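Home | Diary | Older entries | Garden | About | Search

Tue 8 February

What a day! I got to the back room at Vustthorpe before the heat set in, put the kettle on, and went straight for the food colouring. I've been itching to sort out the colour table for the open day ever since we agreed on it, and this morning I finally had a clear run at it with no phone going and no deliveries to sign for.

The colours took most of the morning. I wanted them strong enough that a kid standing at the back can tell them apart, and the yellow is a devil for looking like nothing at all. Two goes at that one. The red was perfect straight off (of course it was, red always behaves), and the green I pushed a bit towards teal because the plain one reminded me of cordial. Then I mixed an orangey red to sit down the far end, and I love it. It's the colour of the tin roof at my old primary school in late afternoon, if that makes sense to future me.

I'm keeping the amounts tiny, just a splash in the bottom of each tube. It's plenty, and it means less to mop up when somebody gets excited. My old notes from the August session said to fill them halfway, with a big underline, and I remember exactly how that went for the carpet.

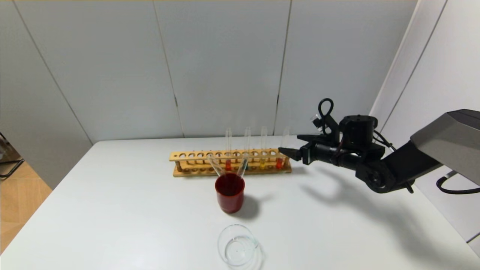 The wooden rack is my favourite thing in the whole room. I know the plastic ones are easier to rinse, and the Hustska catalogue has a very smart one in blue, but there's something so friendly about pale timber and round holes. It makes glassware look like it belongs in a kitchen. I priced up kitting out every table the same way and it came to $1,708, so that's a dream for another year – one rack will do us nicely for now.

The red cup is staying too. I only grabbed it so the spare tubes had somewhere to stand, and now I can't picture the table without it. Same goes for the petri dish, which I want for the mixing part: a drop of yellow, a drop of red, and let them watch. I tried it at home on Sunday in a saucer and stood there grinning at the bench like I was eight years old myself.

Lunch was a cheese and pickle sandwich on the back step, then a long read of the Medina booklet, which has a lovely page on layering sugar water so the colours sit on top of each other. I must try that! You need warm water and a lot more patience than I had left by two o'clock, but I've put sugar on the shopping list. Caster, so it dissolves faster.

73 names down for the open day so far. I had to read the sheet again to believe it. We'll want more droppers, more paper towel, and a second bucket for rinsing.

Tomorrow: sugar, droppers, ring Terano to ask when the aprons are coming. Wash the green off my thumb.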